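3. Building the Pair and Using It at Home

3.1 Where the build happened

Most of what I describe in this section was made on a kitchen table, and the rest got done in a shared workshop in Tambunan where I pay for a bench and a drawer. I had a drill press there, a decent vise, and Desmond Marchetti at the next bench, who had already built two hand-held grippers of his own and was happy to let me poke at them (he also lent me his pin reamer for most of October, and I'm still grateful!). The design I started from is one we call Lasano in the workshop. It's a two-finger tool you hold in your hand, so the person does the moving and the tool does the pinching, and whatever the tool's camera records can later be turned into motions for an arm.

I wanted two of them, one per hand, and I wanted them to handle cloth. Cloth is a pain. A mug stays mug-shaped while you think about it, but a towel changes every time you touch it, and if your fingers don't close flat you end up dragging a corner around by one thread. So nearly every choice below comes back to towels one way or another.

3.2 Linkage and pins

The first version used printed pins and I don't recommend them. They wore oval in a couple of evenings, and after that the two fingers met at slightly different heights, which you don't notice on a block of foam and notice right away on fabric. I switched to metal pins and reamed the holes by hand. That took a whole weekend for both tools, mostly because I kept stopping to check the fit. With the metal pins in, play at the fingertips went from "I can see it" to something I had to feel for. I never measured it properly, and I'd like to before anybody builds on these numbers.

The fingers went through more versions than anything else. Bare plastic was hopeless on woven cloth. A thin rubber sheet gripped well but also grabbed things I wanted to let go of. What I kept is a soft pad glued to the inner face of each finger and trimmed flush, so there's no lip to catch a loop of terry or waffle weave. Glue the pad with the jaw shut and a strip of baking paper in the gap. Otherwise you'll set it crooked, as I did, twice.

3.3 Trying it on the bed

A workbench is a lousy place to learn anything about laundry. It's hard and flat, and everything slides. A bed gives under the tool, the cover moves along with the towel, and there's other stuff lying around to bump into, so I moved the cloth trials to the bedroom as soon as both grippers closed reliably. Figure 2 shows a towel stretched up off the duvet by one gripper, with the fingers of the other close to the bunched part.
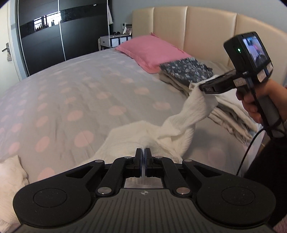 Figure 2. Cloth handling on the bed. The right-hand gripper holds the raised end of a white waffle-textured towel; the blue-lined fingers of the other are nearly closed just short of it.

I ran 68 attempts at a plain half fold, all starting from a towel dropped in a heap. Of these, 34 ended with a fold I'd put in a cupboard without feeling bad about it. The misses were mostly one kind: the first hand lifts, the towel twists into a rope, and the second hand has no edge to go for. When that happened I learned to put the whole thing back down and spread it a little before trying again, but I counted those tries as misses anyway, to keep the scoring simple.

The other trouble was me. Holding both tools up gets tiring, and after 15 minutes my wrists were steering more than my eyes were. I tried moving the weight back toward the handle with a little printed bracket, and it helped some, though it also bumped my forearm. Desmond thinks a shorter handle would do more. He may be right, but I haven't cut one yet.

3.4 What I'd change in the parts

The bracket needs a proper redesign, and I'd make the pads a separate clip-on piece so you can swap one without scraping glue off a finger. I'd also route the cable along the handle with a clip or two. For the clip-on pads I've borrowed a snap shape from an older workshop project, Kerosero, and the first prints hold well on the bench. I haven't tried them on cloth yet. The drawings for the current finger and bracket are in the appendix, with the hole sizes as I reamed them, so expect to adjust those for your own printer.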